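Filed under: Workshop notebook / Desks & surfaces

Last updated 2/16/20

Totlow desk, small room. Sunday, in for the morning only. Want the top sorted before the second one gets ordered, job sheet 1307 if anyone's looking for it. Thu has the paper copy.
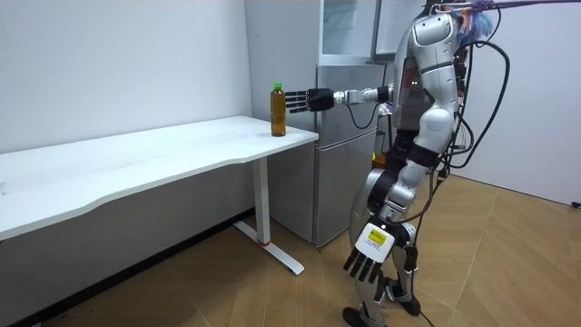
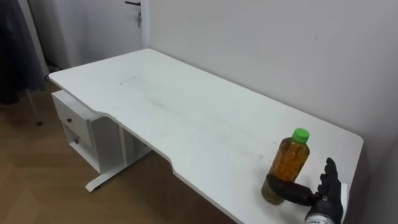 Same desk, last one shows the back corner better:

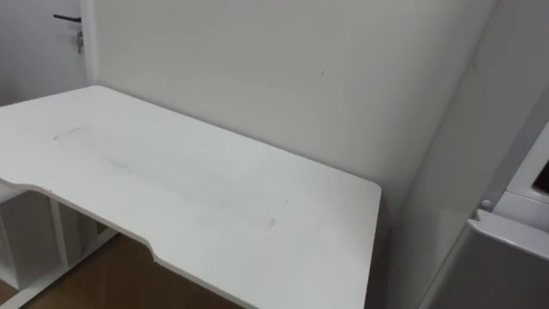
Top finish first. Matte white looks great on delivery and then holds onto everything. The grey streak towards the back left in the third shot, and the wider smear across the middle, are what I'm going after today, plus the little reddish-brown spot over near the far right corner. No idea what the spot is. Thu reckons tea, I reckon something off a rag. Doesn't matter, has to come off either way.

Plan was:
- warm water + drop of dish soap, microfibre, wipe with no pressure
- dry with seperate cloth
- look again under the side lamp
- only then the melamine sponge, and only on a bit at the back

Tùng says sponge straight off. I don't want to. Last July we sponged the sample board from Bakildale and got a shiny patch the size of a saucer, still there, colour's fine but you catch it every time the light comes in low. Once it's polished you can't un-polish it. If he wants to sponge something he can sponge the sample board.

Soap pass: did the left half up to the cutout. Lifted a fair bit, cloth came away grey. Wide smear fainter, edges of it gone. Streak at the back hasn't budged, might be a scuff and not dirt, feel it with a fingernail tomorrow. Stopped there for lunch, right half not touched yet, so DON'T compare left to right and decide the finish is uneven.

Front edge. The curve is nice to sit at, elbows have somewhere to go. Pain to wipe though, cloth skips where it dips in, and the crumbs end up along there. Fold the cloth in four and follow the edge with your thumb. Also anything clamp-on (lamp, monitor arm) wants a straight run so it'll have to go on the back or not at all. Ask Lý whether they do the same top with a straight front, for the second desk. Don't need the gaming look in the store room.

Underneath. Drawer unit with the round knobs stays at the left end. Was going to shift it along but then you lose the open shelf next to it and knees hit the side. Leave. Vacuum round the feet of the legs, the mop never gets in there and the floor's the only decent thing in that room.

Measured the doorway while I was at it, 91 cm of standard door by my tape incl. the frame strip, so the clear gap is less. Second top has to come in on its edge. Two people, legs off. Keys stay in the lock when we carry, not having that argument again.

Felt pads: Flirnadeck ones are peeling, glue has gone to goo. 3 left in the packet. Buy the screw-in type.

To do
- right half, soap only
- fingernail test on the streak
- Thu: order number for the straight top, teh old one's expired
- Tùng: return my side lamp
- coasters!! whoever's buying drinks can buy coasters

Rest of the soap mix is in the jug by the sink, tip it out if I'm not back by Monday.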